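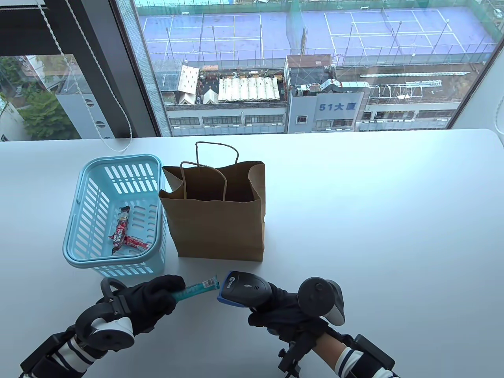

A comparison of arms is of little use to a buyer until somebody has compared what goes on the wrist, one reader wrote to this office after the May bulletin, adding that the bulletin had given four pages to payload and a single paragraph to tracking.

Search this site Enter keywords Go Advanced search

October 15, 2023
By the Onarer Communications Office

The letter was passed to the head of the Onarer evaluation program, who agreed with most of it. In an interview held at the program's offices, the head of evaluation discussed the present round of trials, in which two motion controllers, two cameras and three grippers are being compared on the same set of small retail tasks.

"The reader is right about the paragraph," the head of evaluation said. "In May we were reporting on arms, and the controllers were treated as accessories. We have since had to repeat part of that work. When a controller loses its position for half a second, the arm is blamed for it, and the arm did nothing wrong."

The tasks under trial are drawn from a checkout counter. Packaged goods are taken from a basket, presented to a handheld barcode scanner and placed in a paper bag. Each task is performed first by a person wearing motion controllers, so that the path of both hands can be recorded, and later by an arm that follows a path derived from the recording. The evaluation program then scores the two against each other.

Asked why snack packages had been selected, the head of evaluation said that slim, light items expose differences that boxes conceal. "A box has flat sides and it will forgive you. A thin wrapper turns in the fingers. If the barcode is near one end, the gripper has to hold the other end, and then the item droops or swings. We learned more from one slim package than from all the cartons in the first set."

The first controller, supplied by Drimari, is strapped over the back of the hand. The second, from Rumura, is carried on a bracket at the wrist. Each was used in 151 recorded sessions. The Rumura unit lost tracking in eight of its sessions and the Drimari unit in 37. The head of evaluation cautioned against reading too much into the difference.

"Most of the Drimari losses came at the moment when one hand passed in front of the other," the head of evaluation explained. "Scanning requires exactly that. One hand holds the item, the other brings the scanner to it, and the two controllers are very close together. In tasks where the hands stay apart, we could not separate the two products. A user who stacks shelves might reasonably choose the Drimari, which is lighter and does not need to be adjusted between wearers."

Placement was described as the more serious matter. Operators reported that a bracket fitted too far forward limited how far the wrist could bend, and that they began to lift the elbow to make up for it. The recordings then contained a motion no one would make at a counter. The program now asks each operator to reach into an empty bag several times before recording begins, and the bracket is moved if the elbow rises.

On cameras, the head of evaluation was more reserved. A camera carried at head height gives a steady record of the whole work area, including the basket, the bag and both hands. A camera carried close to the gripper shows the item at the moment of contact, when the view from the head is often blocked by the hand itself.

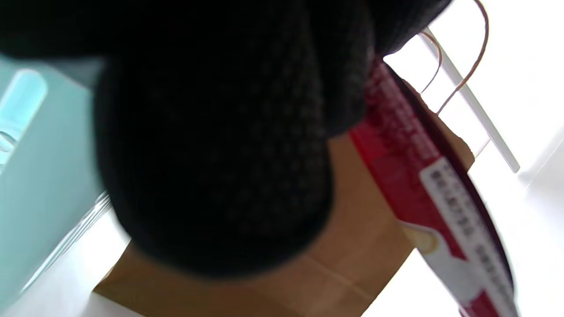 The program tested the close camera with two lenses, one wide and one moderate. The wide lens kept the mouth of the bag in view for longer. The moderate lens gave more detail on the package, although operators found that a finger or thumb could fill much of the picture without their noticing. "We would not recommend either one alone," the head of evaluation said. "The close view is excellent for deciding when to let go. It is a poor guide to where you are in the room."

Light was a further difficulty. Work beside a large window was found to upset the automatic exposure on the close camera, which brightened or darkened the picture each time the tool turned toward the glass. Fixed exposure solved the problem at midday and failed in the late afternoon. The present instruction is to set exposure by hand at the start of each session and to note the setting on the record sheet.

The three grippers were discussed last. The Bolger two-finger model was rated highest for wrappers, owing to a soft pad that may be replaced without tools. The Rumura model closed faster but creased the wrapper, and creased barcodes needed up to 40 seconds of repeated presentation in the worst sessions. A suction gripper, also from Rumura, was withdrawn from the wrapper tasks after the first week and will be reported on separately with cartons.

Paper bags received a longer answer than had been expected. "A paper bag moves," the head of evaluation said. "The handles fall across the opening, or they stand up and catch on the bracket. A person clears a handle with the side of the hand and does not remember doing it. We had to ask operators to slow down so that the motion could be recorded at all. None of the three grippers can do it well at present. The Bolger comes closest when the fingers are fully closed and used as a hook."

The head of evaluation declined to name a preferred combination. Members asking for advice before the full report is issued are being told to settle the wrist mounting first, then the camera, and to choose a gripper with the actual goods on the table. Loan units of the Drimari and Rumura controllers may be requested by member organizations through the equipment desk. Requests should state the task, the size of the items handled and whether the two hands are expected to cross.

The full report will include the session records for both controllers, with the eight and the 37 losses listed separately by task. The reader's letter will be printed with it, at the request of the evaluation program.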